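October, 4:40 pm. Glue log, Drollport bench

Batch 5 of the hide glue is a disappointment, though a consistent one. Soaked 91 g of granules overnight, warmed it slowly, brushed it on the maple offcuts and clamped them till lunch. Two joints let go when I picked them up. The third held until I looked pleased.

I suspect the granules. The Lorotby sack has been open since spring and smells like it.
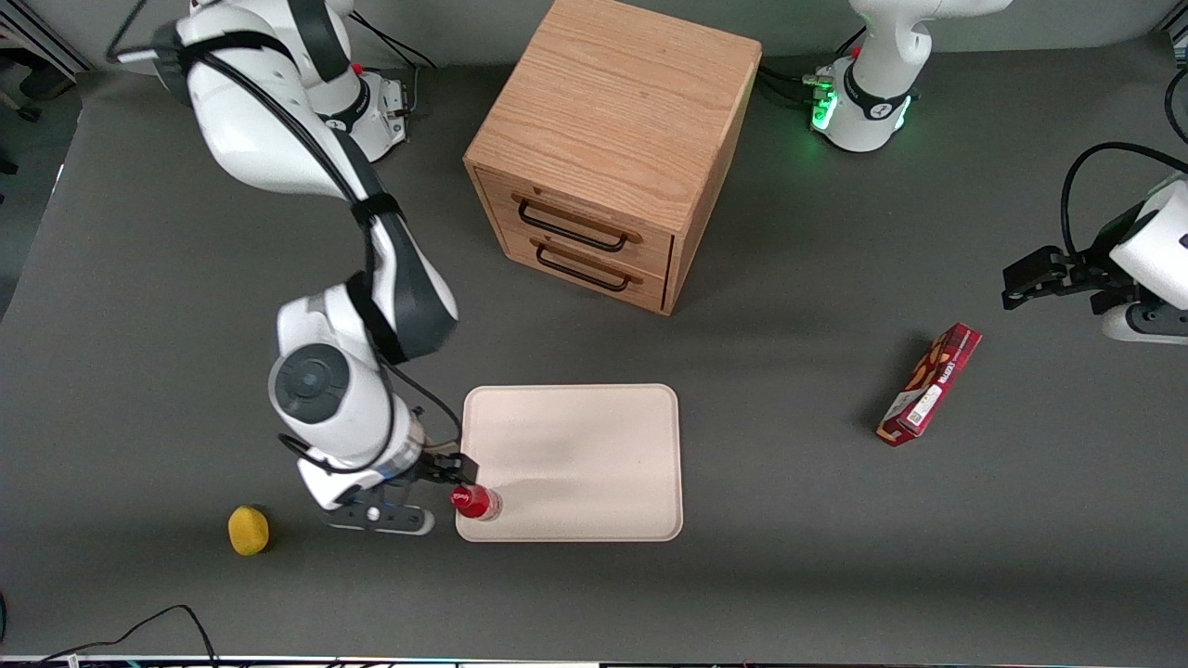

Small red bottle at the corner of the tray, gray tabletop.

Tomorrow: fresh granules from the Nulteo order, same ratio, and somebody please leave the thermostat alone. Last time it got "adjusted" I made soup.

Offcut bin stands at 556 pieces by the sheet. I don't believe the sheet.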